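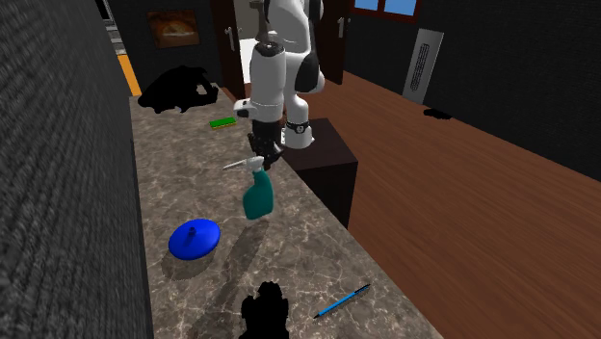
Javura Two-Finger Gripper -- demo and comparison pack

The Javura is a parallel gripper with two fingers, one motor and very few opinions. It opens, it closes, and it tells the controller how hard it is squeezing. If you want five fingers and a thumb that can play the piano, Daltberg will happily sell you one and you should ring them before their showroom shuts for lunch.

For everybody else, we sell the Javura on its own or as part of the comparison pack, which puts it up against the Daltberg three-finger and the Porow suction head on the same arm, doing the same chores. The pack starts in simulation. You can knock a bottle off a rendered worktop all afternoon and the only thing that gets hurt is your pride.

What the simulated kitchen is for

Most gripper demos use a cube. Cubes are lovely. They have flat sides, they stay where you put them and they have never once been found in a kitchen. Our test set leans towards the awkward end of the cupboard: a trigger spray bottle with a body that narrows towards the top, a thin pen lying flat on the counter, a washing-up sponge. Each one is there to annoy a different sort of gripper.

The bottle is the usual starting point. Grip it high and it tends to tilt, so the controller has to decide whether a bit of lean is acceptable or whether to put it down and try again. You set that limit yourself. The default is cautious, and Maxence Fleury, who wrote the grasp planner, would like it known that he was outvoted.

The pen is the one people swear at. Set the approach height a touch too low and the fingers meet the marble first. The Javura manages it with the narrow tips fitted. With the wide tips you will be there until February.

How the three compare

Javura two-finger: Good on bottles, handles and most things with two sides. Decent on the pen with the right tips. Will squash a sponge flat if you leave the force limit where it was for the bottle, so don't.

Daltberg three-finger: Very secure on round things. Slower to set up, with more joints to tune and a manual that appears to have been translated by someone in a hurry. Wants more space around the object than a crowded worktop usually offers.

Porow suction head: Quick and cheerful on smooth flat lids. Hopeless on sponges, as anyone who has held a vacuum cleaner to one will know. Needs an air line, sold separately, naturally.

The simulator runs 133 trials per object by default. You can ask for fewer if you are impatient or more if you are writing a paper. Results come out as a plain spreadsheet, with dropped objects listed first -- it saves scrolling.

In the box

Javura gripper with cable
Narrow and wide fingertips, 2 of each
4 mounting bolts and the hex key you will lose
Licence for the simulated kitchen, good for 5 computers
Printed quick-start sheet

The comparison pack adds simulation models of the Daltberg and Porow heads. It does not add the real ones. We have had emails about this.

Fitting it to your arm

An adapter plate for Le Goff arms is included in the price. Other makes need a plate of their own, so tell us what you have when you order and send a drawing of the wrist flange if you can find one. A photo with a ruler held next to it has been known to work.

Going from the simulator to a real bench

Settings files load straight on to the real controller. Please turn the speed down first. Simulated friction is a polite sort of friction, and a real bottle with washing-up liquid down one side has not read the settings file. Start with an empty bottle, lid on, and keep your tea on another table.

Returns

Unused grippers can come back within the period shown on your invoice. Grippers returned with bleach in the gearbox will be admired briefly and sent home again.

We use cookies to remember your basket and see which pages get read. Accept all | Only the necessary ones | Manage settings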